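Diary of the Film Fund
Apr 24, 2018
4 min read

The selection panel for the short documentary round met this morning in the upper room at Fonden. The round closed in January with 588 applications, and the readers have now finished with all of them. The panel was asked to settle the final list of 22 projects before lunch. It did so shortly after, the delay being owed to a long exchange over the two films on river ports, which are close in subject and very different in method. Both were kept.

Adesuwa Osagie chaired. She opened by reminding members that the round is meant for directors making a first or second film, and that a polished trailer should carry no more weight than a clear written treatment. Several members felt that this had not been followed at the reading stage. The point was noted, and the guidance to readers will be rewritten before the next round opens.

The film that took up most of the morning was "Pilby," a portrait of a ferry crew in the last season before their route is closed. The director has been filming alone with borrowed equipment and asks for support for sound work and a second editor. One reader had marked it down for having no central figure. The panel watched the sample again with the lights off and came to the opposite view. The crew is the central figure, and the long passage in the engine room, where very little is said, was judged the strongest material seen this year. Support was approved in full.

"Jundby" was harder. The treatment is very good and the archive research is plainly serious, but the director has not yet secured permission from the family whose home movies make up the middle section. The panel agreed to hold the place open until the letters are received. The director will be told tomorrow by telephone – a written notice alone seemed cold for a decision of this kind.

After lunch there was a meeting with Đặng, the post-production house, on the terms for grading and mixing. Their offer now covers up to 500 hours across the round, with the hours shared among the films as the fund sees fit. The earlier draft had tied the hours to each title, which would have left the shorter films with time they could not use. The revised wording was accepted. It remains to be decided who will keep the booking calendar, and the matter was put off. 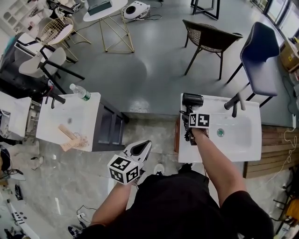

Vol. 3

The afternoon closed with the screening program. The finished films from last year's round will be shown over two evenings, with each director invited to speak for a few minutes before the film and to take questions after it. The question of captions was raised once more. It was agreed that every print shown by the fund will carry them, including those in English, and that the cost will be met from the general budget.

I stayed on to read the reports on the films that were not chosen. Many are careful and generous, and the directors should have them. A few are only two lines long, and these I have returned to the readers with a request for more. The letters cannot go out until they come back.

The projector in the small theater still drops the left channel. Reported again.

Recent entries
Notes from the January readers' meeting
On sample reels and how they are watched
A visit to the sound archive
Changes to the travel grant for directors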